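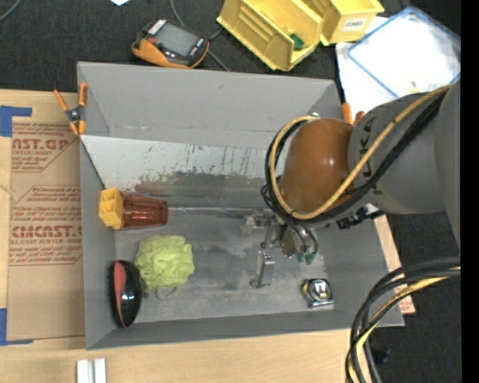

시릴로 틀라팔레는 로봇이 생각보다 느려서 오히려 마음이 놓였다고 했다. 그는 5월 30일 플렐컴에서 열린 닐러사이드 자동화 작업실 공개 행사를 찾은 방문객 가운데 한 명이다. 물류 창고에서 9년을 일했다는 그는 "사람 손으로 하면 1초도 안 걸릴 일인데, 기계가 어디를 잡을지 고르는 과정을 옆에서 보니 왜 어려운지 알겠다"고 말했다.

닐러사이드는 이날 오전과 오후로 나눠 작업실을 일반에 개방했다. 방문객은 모두 80명으로, 사전 신청자만 입장할 수 있었다. 신청은 접수 첫날 마감됐다. 인근 고등학교 학생과 중소 포장업체 직원이 많았고, 아이를 데리고 온 가족도 있었다.

시연의 중심은 통 안에 놓인 생활용품을 로봇 팔로 집어내는 작업이었다. 물건으로는 목욕용 샤워볼, 머리빗, 줄자, 플라스틱 컵처럼 모양과 재질이 서로 다른 것들이 쓰였다. 회사 측은 규격이 일정한 상자보다 이런 물건이 훨씬 까다롭다고 설명했다. 그물로 된 샤워볼은 눌리면 형태가 바뀌고, 반투명한 컵은 카메라가 윤곽을 잘못 읽는 경우가 있다는 것이다. 줄자는 크기가 작고 표면이 반짝여 빛의 방향에 따라 인식 결과가 달라진다고 했다.

작업을 제어하는 소프트웨어는 닐러사이드가 자체 개발한 '수(Su)'다. 집을 위치를 여러 개 계산한 뒤 점수가 가장 높은 곳으로 집게를 보내는 방식이며, 한 번 실패하면 다른 각도에서 다시 시도한다. 회사는 행사 전까지 이 프로그램으로 물품 1136종을 시험했다고 밝혔다. 다만 종류별 성공률은 공개하지 않았다.

오후 순서에서는 방문객이 직접 가져온 물건을 시험해 보는 시간도 마련됐다. 열쇠고리와 장갑, 안경집 등이 나왔다. 장갑은 두 번 떨어뜨린 끝에 집어 올렸고, 얇은 교통카드는 끝내 들지 못했다. 진행을 맡은 직원은 바닥에 납작하게 붙은 물건은 지금의 집게로는 어렵고, 흡착 방식을 함께 쓰는 방안을 검토하고 있다고 답했다.

질의응답에서는 일자리에 관한 질문이 여러 차례 나왔다. 한 포장업체 직원은 소규모 사업장도 도입할 만한 가격인지 물었다. 회사 측은 아직 판매 단계가 아니어서 가격을 말하기 어렵다고 했다. 현재는 펠로몽의 반품 처리장 한 곳과 시험 운용을 협의하고 있으며, 성사되면 하루 300건을 처리하는 것을 첫 목표로 잡을 계획이다. 분류가 애매한 물건은 사람이 맡는다.

안전에 관한 안내도 있었다. 로봇이 움직이는 동안 관람객은 바닥에 표시된 선 밖에서 지켜봐야 했고, 초등학생 이하 어린이는 보호자와 함께 있어야 했다. 행사 중 다친 사람은 없었다.

다음 공개 행사는 7월에 같은 장소에서 열린다. 회당 입장 인원은 이번과 같고, 참가비는 없다. 신청 방법은 6월 중 닐러사이드 누리집에 공지될 예정이다.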